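FOR IMMEDIATE RELEASE

PIRTHORPE, Thursday, November 27, 2025 – Fivgate is opening orders today for the Jornirov worktop, a flat, easy-wipe work surface for home craft rooms, repair benches and school workshops. Comes in four colors. Blue is the one people keep asking for so blue ships first.

The Jornirov line started as a one-off for the Ebrahimi repair shop on the east side of Pirthorpe. They wanted a top that small parts would show up against. Screws, springs, clips, washers. On a brown bench you lose them. On a plain colored top you mostly don't. Fivgate made one, then a second for the back counter, then the phone started ringing.

What you get – one top, one set of fixings, a folded sheet of instructions. No pattern, no printed grid, no logo on the working side. We were asked about a grid a lot during the trial and the answer for now is no. People who want to measure have a ruler, and people who don't want to measure found the lines distracting.
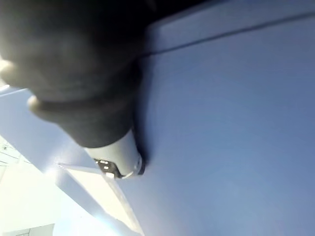

Finish is smooth all over and wipes down with a damp cloth. Please don't use scouring pads. Dish soap is fine. For glue, let it dry first and lift it with a plastic scraper, most of it comes off in one go.

The trial ran from March with 44 households and workshops in and around Pirthorpe. Feedback was good on color and cleaning, less good on the packaging, wich has been changed. The old cardboard corners were too thin and several tops turned up with dinged edges. New corners are thicker and the box now opens from the long side.

The first run is 500 tops. Over 200 are already spoken for by trial users and the mailing list, so anyone wanting blue before the new year should order early. Green and gray follow in the spring. White is later, date to be confirmed.

Tops fit most standard benches and can also be laid on an existing table with the grip pads supplied. Two people are needed for lifting the larger size. Schools ordering several at once can ask for a single delivery slot, and Fivgate will take the empty boxes away the same day if told in advance.

Orders go through the Fivgate order desk or the trade counter in Pirthorpe. Color samples available at the counter – small squares, free, one of each per customer please. Press samples on request, and we will need them back after teh review.

Returns are accepted on unused tops in original packaging. Full terms are on the order form.

Press contact: Fivgate press desk, Pirthorpe. Measurements and price list sent on request.

ENDS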